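Drelludville repair fair returns this June, bigger and brighter

Skedach, the community repair group, is bringing its free repair fair back to Arroyo Hall this June, and we can't wait to open the doors! Last year's visitors brought in 925 items, from toasters to much-loved teddies.
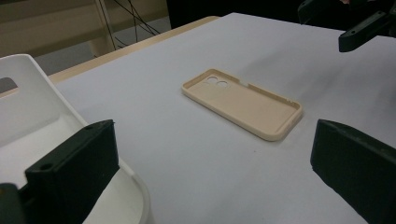

Small electricals will get a room of their own this time, with 32 repairers on hand all day. Phones are always popular, and organiser Rohani Santoso asks owners to back up their photos and slip off any case before they queue - a slim beige one like this, with its two round camera openings, is easily left behind on a white table.

"People come in with a dead radio and end up staying for lunch," said Rohani. "I love that."

Grenine Bakery is providing the cakes, and Benito Villalobos will run a darning class on Friday evening for anyone who fancies an early start.
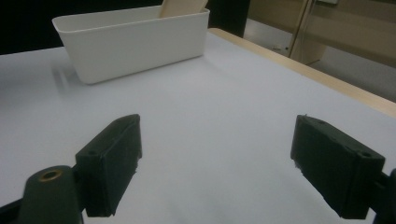
A pale tabletop at Skedach.

Doors open at 10am. Entry is free and there is no need to book.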